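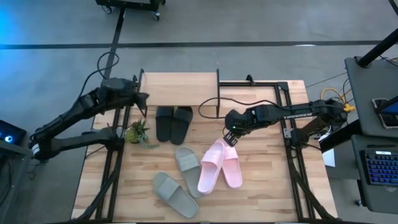 Oiling and Maintaining a Butcher-Block Worktop

Guidance for tenants and staff of Plustlow House workshops

This page sets out how the wooden worktops in the shared workshops are to be cleaned, sanded and oiled. It applies to all benches with an unpainted wooden surface. Benches with a metal or laminate top are covered by a separate page. Tenants who wish to carry out the work themselves may do so, provided that they follow the steps below and enter the date in the bench record.

Before you begin

Allow one full evening for the work and a further night for drying. The workshop office recommends starting after 5 p.m., when the ventilation may be left on the high setting without disturbing others. Benches may not be oiled on a Tuesday, when the building's air filters are serviced.

You will need:

Sandpaper in 120, 180 and 240 grit
A cork sanding block
A vacuum cleaner with a brush head
Clean cotton cloths that do not shed
Worktop oil (the office stocks Pasus clear oil, item 389)
Nitrile gloves and a dust mask
A lidded metal bin, half filled with water, for used cloths

Sandpaper and cloths are issued free of charge from the stores in room 167. Oil is charged to the tenant's account.

Step 1. Clear and clean the surface

Remove all loose tools and materials. Equipment that is bolted down should be left in place and covered with sheeting, taped at the base. Wipe the wood with a cloth wrung out in warm water and a little washing-up liquid, then with plain water. Do not flood the surface. Water that stands in the joints between the strips will raise the grain and may in time open the glue lines. Leave the wood to dry for at least two hours.

Step 2. Deal with marks

Dark rings are usually caused by wet metal. Most will come out with sanding. Deeper stains may be treated with oxalic acid, but this must be done by workshop staff. Dried glue should be lifted with a plastic scraper held nearly flat. Please do not use a chisel for this purpose.

Step 3. Sand

Work along the grain at all times, beginning with 120 grit and moving to 180 and then 240. Use even pressure and keep the block flat - dips made by sanding hard on one spot are difficult to correct afterwards. Vacuum the surface between grits. Where a worktop has been oiled within the past year and shows no damage, the 120 grit may be left out.

Step 4. Apply the oil

Stir the oil; do not shake it. Pour a small amount on to a folded cloth and spread it thinly along the grain. Include the end grain and, where it can be reached, the underside. After 15 minutes, wipe off everything that has not soaked in. Oil left standing will turn sticky and will have to be sanded away.

Apply 3 thin coats in total, following the drying time on the tin between coats. Do not sand after the final coat.

Step 5. Dispose of the cloths

Cloths soaked in oil can heat up and catch fire without a flame. Place them in the water bin immediately after use and close the lid. They must never be put in the general waste or left folded on a bench.

How often to oil

Benches in daily use should be oiled twice a year, usually in June and again before the winter closure. A simple test is to place a few drops of water on the wood. If they sink in within five minutes, a fresh coat is due.

Questions about this procedure, and requests for stain treatment, should be sent to Ea Damgaard at the workshop office.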